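The County Should Stop Treating Reusable Dishes as a Luxury

*Opinion, 2/14/18*

The county's decision to renew its disposable tableware contract for school and senior meal sites was made quickly and with little public discussion. It deserves a second look before the agreement takes effect. A contract for plates and bowls is easy to overlook in a long budget, yet it touches every person who eats a publicly funded lunch, and it commits the county to buying the same goods again and again in order to throw them away.
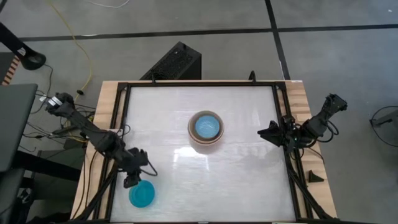
The contract covers meal sites in Brosulico and Tindura and runs for four years. It was presented as a renewal of an existing service, and for that reason it was placed on the consent calendar. Reusable dishes were mentioned in a single line of the staff report, which described them as "not operationally practical at this time." No supporting analysis was attached. The items in question are modest ones: a round bowl with a thick, rounded rim, or a lid that can be washed and put back on the shelf. Households manage such things every day. A public kitchen operates on a larger scale, but the report should have shown where the difficulty lies.

The strongest argument for disposables is labor. Washing takes staff time, and meal sites in both towns already report trouble filling kitchen positions. This concern is legitimate and should be answered with a plan. The kitchen in Tindura has a commercial dishwasher that is used for trays and serving pans. The Brosulico site does not, and it would need one. A sensible policy would begin where the equipment already exists and would move to the second site only after the first had a full year of experience to report.
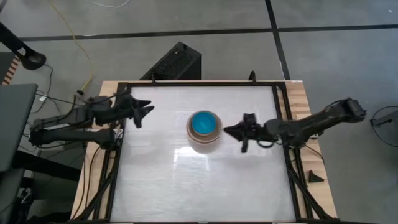

*Bowls of different sizes can be stacked one inside another.*

Storage is the second objection. The staff report states that reusable dishes would require more shelving than the sites can spare. Disposable goods take up room as well. The Tindura site sets aside most of a pantry for cartons of bowls and lids, and deliveries must be timed so that the hallway remains clear for inspections. A set of dishes sized for the largest daily seating, with a margin for breakage, would be bought once and kept near the serving line. The county should measure both arrangements before declaring one of them impossible.

Cost is harder to judge, chiefly because the figures have been kept in separate places. The purchase of disposables appears in the food services budget. Hauling appears under public works. In October, the Tindura site alone used 2685 disposable bowls, and the charge for removing them was paid by a department that had no say in the purchase. Any fair comparison must join the two accounts. It must also include water, detergent, repairs and replacement dishes, which advocates of reuse are sometimes slow to mention.

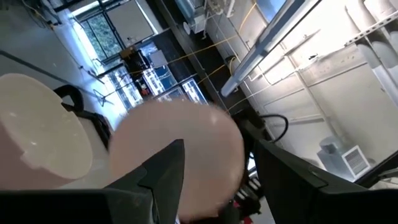 *Photo: Zinchenko Kitchen Study*

Health rules are often raised in these discussions, and they should be. Dishes served to children and older adults must be washed at the proper temperature, dried fully and inspected for cracks. These are settled practices in hospitals and in many restaurants. They call for training and for written logs. They do not call for new science, and the county's own inspectors already enforce them elsewhere.

The experience of Vutgate is useful here. That town moved its senior lunch program to washable dishes two years ago, after a trial at one dining room. Losses were higher than planned in the early months, and the town had to add return carts by the doors and post clearer signs. 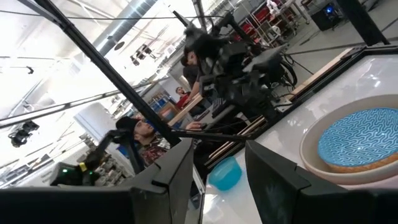 It also had to change its meal schedule slightly so that the first seating could be cleared before the second began. When the town later surveyed its diners, 66 percent preferred the new dishes, most often because hot soup was easier to carry. The remaining diners had complaints that merit attention, including the weight of the larger bowls for people with limited grip. Vutgate has since bought a lighter bowl for those who ask for it.

The Board of Supervisors retains the authority to amend the contract before it is signed. It should shorten the term, exclude the Tindura site, and direct staff to publish a full comparison that covers purchasing, hauling, labor and water. If the comparison favors disposables, the county will have lost very little by asking. The Board should return the item to its regular agenda and take public comment before it votes.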